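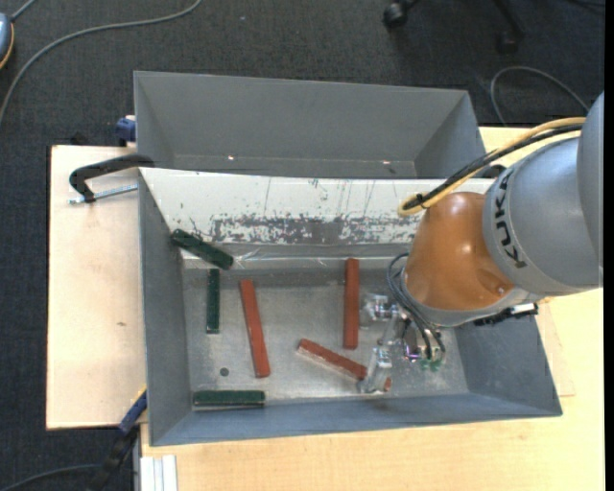
How should small blocks and offcuts be stored in the workshop so that the colours do not become mixed?
One bin should be kept for each colour, and every bin should be emptied, sorted and wiped out before new pieces are added.

Storing blocks and small parts in metal bins
Guidance from the Hallik household and workshop advice page, prepared by Barbara Mazurek

Open metal bins are a practical choice for short pieces of material, game blocks, spacers and wedges. They tolerate rough use and may be placed directly on a table or bench. Readers are advised to observe the following points.

Choosing a bin
Sloping sides bring the contents towards the middle and make it easier to lift out a single piece. Long, narrow blocks will, however, tend to come to rest against the slope. Where pieces must lie flat, a straight-sided tray is preferable. A load of 7 kg should be regarded as the upper limit for any bin that is to be carried by one person.

Sorting by colour
Green and red blocks, such as those used for marking left and right parts of a job, should be separated at the end of each session. Place two bins one behind the other and leave the rear one empty. Move all pieces of one colour into it, then check the corners of the front bin, where thin pieces are easily overlooked. Readers with red-green colour blindness may prefer to write a letter on the end of each block.

Worn coatings
White painted surfaces show scuffs sooner than bare metal, particularly along the lower part of a slope, where blocks strike it most often. Light scratches may be left alone. Where the coating has worn through to the material beneath:
Wash the area with warm water and a little washing-up liquid.
Dry it fully with a cloth.
Rub down the edges of the worn patch with 800 grit wet-and-dry paper.
Apply two thin coats of a suitable metal paint and leave the bin unused overnight.

Scuffs on a bare floor are harmless and need no treatment. Sharp burrs should be filed smooth.

Holes in the floor
A small hole in the floor of a bin is no fault in itself, but dust and grit will fall through it on to the table. Put a sheet of card beneath the bin and change it when it becomes dirty. Holes should not be plugged with putty, as this works loose and sticks to the blocks.

Protecting the table
Light wooden table tops mark easily under metal - a felt pad at each corner of the bin is usually sufficient. Bins should be lifted and never dragged.

Labelling
A label measuring 100 mm across can be read from a standing position. Fix it to the outside of the front wall, and state the colour, the size of the blocks and the month in which they were last sorted.

Related pages: Felt pads and table feet; Repainting small metal items; Storing screws and washers (sheet 111).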